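Trurkevus Two-Arm Bench

Loan and booking page

This is the bench I get asked about most, so I finally sat down and gave it a proper page. The Trurkevus is a pair of silver arms with a gripper on each, set up to work over one table, plus a camera up top and a small one at the wrist. We use it for the summer assembly project, where students teach it to handle big, awkward, lightweight parts (tubes, legs, corner fittings, all that stuff that wobbles when you pick it up). If you've only driven the little desktop arm in the intro class, this one will feel like a lot for the first hour. Stick with it!
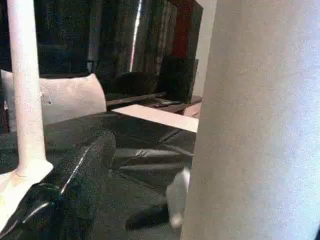 Prokopenko Hall, Room 2102
July 23, 2025

What you get when you book it: both arms, both grippers, the controllers, the cameras, and the box of white practice parts. The parts belong to the bench, so please don't borrow a leg for your own project and bring it back in the fall. I also keep a roll of black plastic sheet on the shelf for covering the table. It makes white parts easy to pick out on camera, though the wrinkles catch the light and a few teams have had to retrain after someone changed it. My advice is to tape it flat before you record anything and then leave it alone.

The wrist view takes some getting used to. You lose a good chunk of the picture to the gripper finger, so most of us drive from the head view and only glance at the wrist when we're lining up a grab. You can record both together from the same menu.

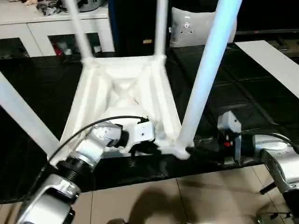
Holding with two arms is the whole reason I wanted this bench, and I'd start there before trying anything fancier. A tube on its own is fine with one gripper. A frame with long legs is a different animal, because the weight goes wherever the legs go. Pick something low and solid to hold, the way the grippers have that white hub by its lower edge and its lower right corner, with most of the legs sticking up and out of the way. Then practice small moves. Tilt it a bit, set it down, do it again. I'd rather see a team spend a whole session on that than crash a leg into the wrist cable on day one.

Speaking of cables, check them every single time. They need enough slack to follow the arm all the way up, and if one snags on a part the gripper will pull sideways and you'll spend the evening blaming your code (I have done this, more than once).

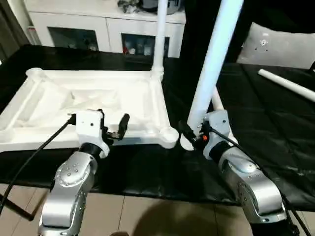

The other thing I'd watch is table space. Lay your loose parts out before you start and keep a clear strip along the front where the arms swing. The Jirkis software has a dry-run mode that moves the arms through your plan at low speed with the grippers open, and I love it. Run it first. It saves paint and tempers.

Booking is in two-hour blocks, and teams can be up to eight students, though four at the table is plenty. New drivers need the safety talk and a supervised session. The current project has been going for over nine weeks, so there's a pile of saved recordings on the lab drive that you're welcome to learn from, bad ones included.

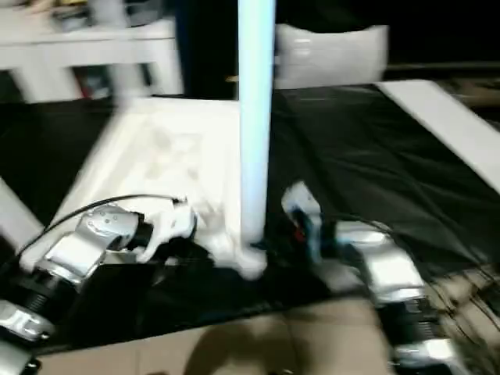

Clokari Student Robotics Club

To reserve the bench, write your team name and the block you want on the sheet by the door, or send a note to the club inbox. Members go first during July, and everyone else gets whatever's left. Before you leave: arms parked, power off at the wall, parts back in the box. If something's cracked or a gripper sounds crunchy, leave me a note on the controller and I'll take a look before the next team comes in.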